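Two weeks with the Stidavden kit

I said I would write something once the Stidavden trial was over, and the kit goes back on Sunday, so I had better get on with it.

We took the two-arm package on loan from Heiskanen. For the loan fee you get the arms, the grippers, their software (called Prasen) and one visit from an engineer. Ours was Jouko Kuusisto, who stayed most of a day and left us with five sample programs. Only one was any use for our sort of work, which is picking up small parts and putting them in trays, but it was a decent place to start.

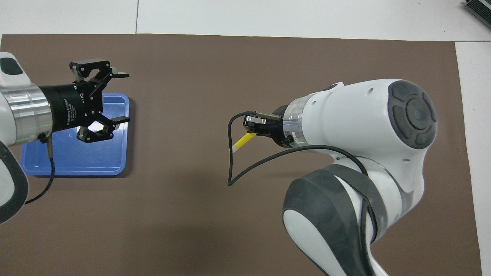
Prasen is easy enough to learn. You move an arm by hand, save the position and carry on to the next one. Zaid Zoubi had never used a robot and had a simple pick going before lunch. Getting both arms to take turns was harder, and the manual gives it half a page.

On our longest run we asked for 298 picks and it dropped about 80, nearly all of them thin parts lying flat. Jouko says narrower fingertips would help. They cost extra.

My other grumble is the cables. They need more thought than the manual suggests, and I had to redo ours twice.

Would I buy it? For one fixed job, probably yes. We change jobs every few days, so I am going to try the Zusodent in June before deciding.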